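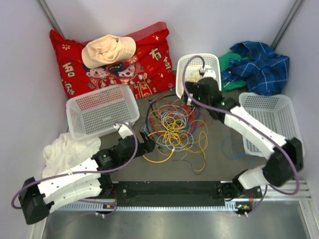 Frequently asked questions: sorting cables and soft goods at home

Which cables should I keep?

Keep any cable you can match to a device you still own. If you can't name the device, put the cable in a separate bag, write the month on it, and let it go if the bag is still closed a year later. Network cables are worth keeping in two or three lengths even if everything you own is on Wi-Fi.

How do I get a big tangle apart?

Put the whole heap on the floor or a large table. Find a connector, follow it back into the pile, and loosen the loops as you go. Don't pull on both ends. When one cable is free, coil it and put it in a basket before you start on the next. Mixed colors help, as you can follow one color at a time.

Should I sort by color or by length?

By type first, then by length. Color only helps if you have given the colors a meaning, such as blue for the office and yellow for the router. Most households haven't.

What kind of basket works best?

We recommend a plastic basket with holes in the sides. You can see what is in it without tipping it out, and dust falls through. The Plestik baskets we sell come in 2 sizes. The small one is enough for most people's cables. Thin plugs can catch in the holes, so coil the cable and tie it before it goes in.

Can I keep cables and clothes in the same basket?

Better not to. Connectors snag knit fabric, and a shirt on top of a coil will undo it the next time somebody takes the shirt out. Give cables their own basket, even if it is half empty. 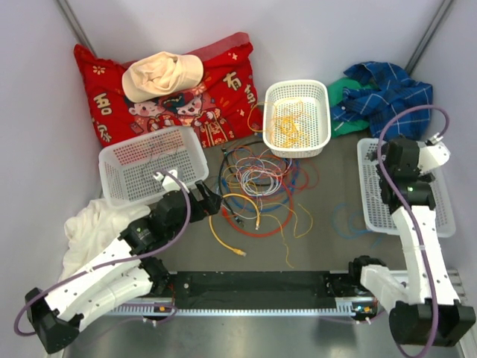 Thijs Schouten wrote to us that he ties every coil with a strip cut from an old T-shirt, and that cable ties only made him reach for the scissors each time he needed a longer lead. Cloth strips are fine. So is hook-and-loop tape, which the Stetach roll has in a width that suits network cable.

Where do caps go?

On a hook or a shelf, crown up. Don't stack anything on them. The brim will take the shape of whatever it is pressed against.

How do I store holiday cushions?

Wash or air them first, according to the label. Printed covers should be folded with the print on the inside. If the cover doesn't come off, store the whole cushion in a cotton bag, away from direct sun. Red fabric can bleed, so keep it away from white cloths until both are fully dry.

Can I return a basket?

Yes, if it is unused. Bring it to the counter on any day except Saturday.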